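# The Small Towel Deserves Better

Of all the linens in the house, the little square one works hardest and gets the least attention.
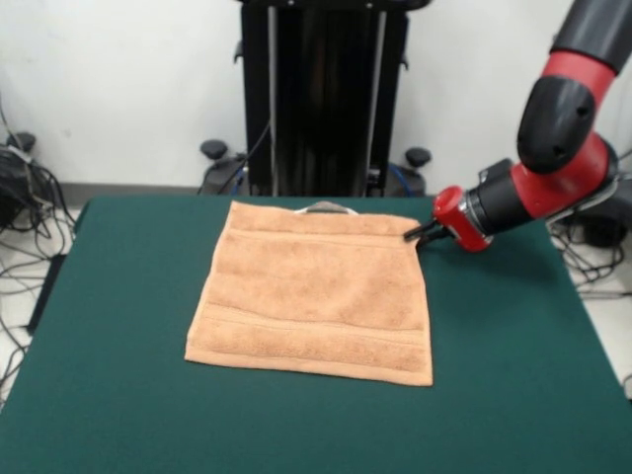

I fell for face towels in September, during a rainy weekend in Nestthorpe, when the guesthouse left a stack of them by the sink and I spent far too long admiring the corners. Terry is wonderful stuff! All those tiny loops drink up water, and they hide a sloppy fold better than any flat weave can.

Peach-orange is the color I keep coming back to. It warms up a white bathroom without shouting, and it looks terrific against dark green – try it once and you'll be repainting shelves. Woven bands are handy too. They give you a straight line to fold along, so the edges meet without much fuss.

My method takes 5 seconds. Lay the towel flat, smooth it from the middle out, fold it in thirds along the bands, then in half. If it has a hanging loop, tuck that inside or leave it poking out, depending on whether you own hooks. (I own 26, most of them from a closing sale at a hardware shop in Rokness, and I regret none.)

Wash new ones before you use them, and go easy on the fabric softener, which coats the loops. A good shake before drying brings the fluff right back. Mine live in a basket by the tub, rolled up tight, with the peach ones always on top.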